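Sofa to be used as sofa, Clendow residents decide

23/01/2026

The light grey sofa in the ground-floor lounge at Clendow House is to be returned to the purpose for which it was bought, following a vote at the January residents' meeting. The motion, which asked that "clothing be folded, taken home or otherwise dealt with", passed by 15 to 2. The two who voted against have asked for it to be minuted that a sofa is a perfectly good place to put a jumper.

Trouble has been building up since June, when the airing rails in the laundry room were taken out so the wall behind them could be replastered. The wall is now very smooth. The rails are still in a cupboard at the Pelten Road office, and in the meantime the washing has found its own level, that level being seat height.

Things came to a head before Christmas, when the book group met standing up. A tidy of the lounge and laundry room over the holiday turned up 123 separate items, among them a great many single socks, a christening gown and a tea towel showing the principal bridges of Niketti. Most have since gone home. The gown was collected within the hour. The tea towel has been claimed by three different flats, and the matter is ongoing.

Under the new arrangement anything left on the sofa will be folded and moved to the shelf by the noticeboard, where it will stay for a fortnight. After that it goes to the Wubshet clothing bank behind the library. Wubshet will take most things in wearable condition but has asked us, politely, for no more odd socks.

A smaller proposal, to buy two baskets with lids at a cost of £514, was sent back for another look. It was pointed out that this seemed a lot for two baskets. It was then pointed out that the figure included delivery – and after that there was a silence, and the meeting moved on to bicycles.

Residents are also asked to leave the strip light under the sofa switched on in the evenings. It was put in after complaints that the lounge felt gloomy and it does a nice job on the carpet, although one household would like it known that it mainly shows up crumbs.

The rails are expected back from Pelten Road once somebody finds the key to the cupboard.

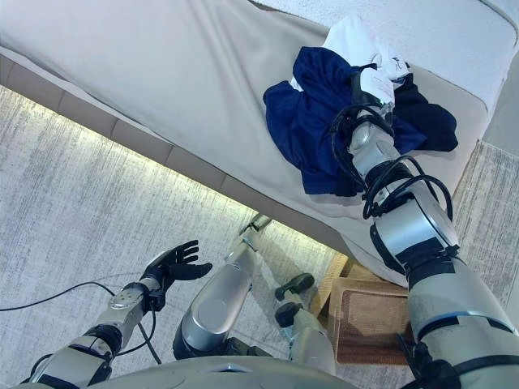
Clendow House Residents' Association – Lounge and Laundry Group

Navy, black and white on the lounge sofa, awaiting folding. If the white one with the small dark print near the edge sounds familiar, the shelf by the noticeboard is the place to look. The next meeting is in the lounge as usual, and there should be room to sit down.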